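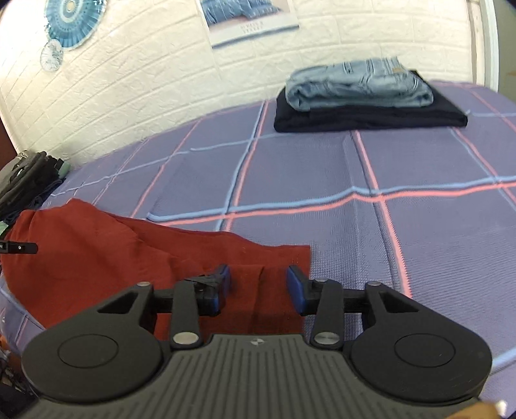
Plumport Folding Notes

Version 2, last changed Jun 9, 2023
Maintained by Aled Bellis

Summary

Plumport is a small collection of notes and pictures about folding clothes on a bed. It covers shirts, towels, jeans and other everyday pieces, from the crumpled state until they lie in a stack. I started it in February, when I could not find any folding guide that uses a bed. Most guides use a big table, and a bed behaves differently: it is soft, and the cover moves together with the cloth.

What is inside

notes/ – 18 text files, one for each kind of garment
pictures/ – 100 pictures, in JPEG format
labels.csv – one row for each picture
CHANGES.txt – what was changed between the versions

Columns in labels.csv

picture – the name of the file
item – the piece which is being folded
state – crumpled, flat, half folded or folded
cover – color and pattern of the bedspread
stack – yes or no, if folded clothes are already on the bed

For the item column there are 9 allowed words. If a piece is crumpled so much that I can not decide between shirt and towel, the word is "cloth". Please do not correct these rows by guessing. A hem alone is not enough to decide, as both have one.

How the folding is described

Every note begins with finding a straight edge. The edge is pulled flat first, then the rest of the piece is spread away from it. Jeans are folded leg on leg, then from the bottom up to the waist. In the stack, the wide and flat pieces go under and the smaller ones on top. The stack stays at the back of the bed, so the front is free for work.

Known problems

Plaid covers are difficult. The stripes bend where the mattress is soft, and a crease in the cover can be taken for the edge of a garment. Dark cloth on a dark cover is also hard to label – I left out most of such pictures.

Socks are missing. The Skiltley list of garments has them, but I did not write the note yet.

Use

Free for private and school use. For other use please write to me first.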